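I met her in the break room at Jenton just after 6 a.m., and she was already on her second coffee. She has worked at the Brargate site for years, moving furniture and setting up rooms, and now she shares the job with a two-armed robot the crew calls Ikov.

"I was sure I'd be gone by March," she told me. "Then they put me on the practice runs!"

The practice happens in simulated rooms, more than 400 of them so far, and she gets to say what's wrong with each one (she loves this part).
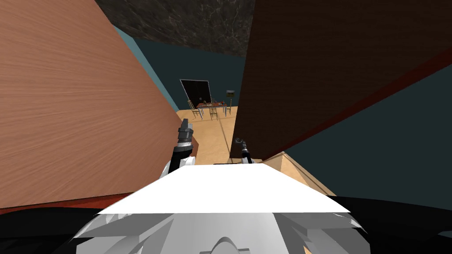
"I know how tight a gap feels with your arms out in front of you," she said. "The software people don't, so they ask me."

Her back hurts less, she says, but the shifts are quieter, and she misses the joking around. The pay went up a little. I asked if she'd go back to the old way.

"Some mornings, yeah. Ask me again after lunch."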